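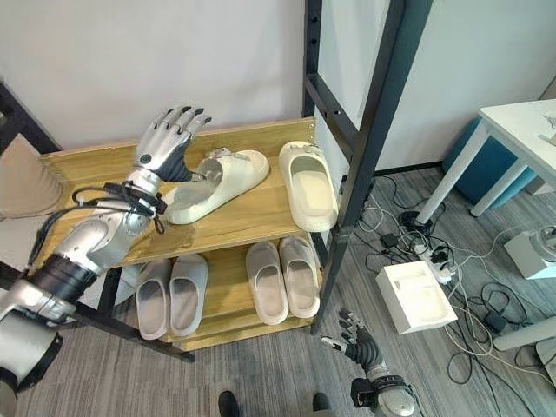
Shoes by the door belong on the floor in a heap, according to the reply that came back when the title of this talk went out, because a heap is quick and a rack is a second job. The reply was unsigned and ran to one sentence. I have a talk's worth of answer, so settle in.

(Wait for people to sit. Start anyway.)

My subject is the household shoe rack, with most of the time going to slippers and slides. Outdoor shoes get all the attention. They have mud and laces and a reason to be dealt with. Indoor shoes just drift. You step out of one at the couch and the other at the sink, and by evening you own two singles.

Background, keep it short. I kept a log for 123 evenings. Each night I wrote down where my slippers were when I wanted them. They were on the rack for 70 of those evenings, and I would like credit for every one. The rest of the log says "couch" a great deal. One entry says "freezer?" and I have decided not to look into it.

NEXT

Heap people do have a point. A heap takes no aim. If your rack asks for more effort than a heap, you will have a rack with a heap in front of it, and now you own both. So the rack has to be easy. Mine is a Tovo, bought for the name, which sounds like something that would behave.

What made it easy:
Slides go at hand height or below. Bending is fine, kneeling is a hobby.
Toes out. I have read the case for heels out in the Feltine care leaflet and remain unmoved.
Pairs touch. Once a gap opens between left and right, something moves in. Usually mail.

(Pause for the mail people.)
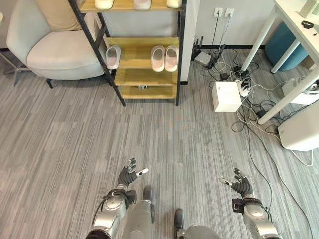

Empty space is the part I get argued with about. A shelf with nothing on it looks like a failure of planning, and guests will offer to help you fill it. Leave it alone. With white slippers on the top two shelves and the third one bare, there's somewhere for the next pair to land. Note also the lone slipper at the left of the second shelf. Put a single where a pair would go and its partner has an address when it surfaces from under the couch.

NEXT

Cost. The Zoto catalog has a cabinet with soft-closing doors for 879 dollars. It is lovely. It is also a heap with doors, give it until October.

Last bit, if there's time: the weekly reset. Everything off, wipe, everything back. Skip it if you're tired. The slippers will wait, they have nowhere to be.

Questions. If the heap person is here, you can go first - shoes on or off, your choice.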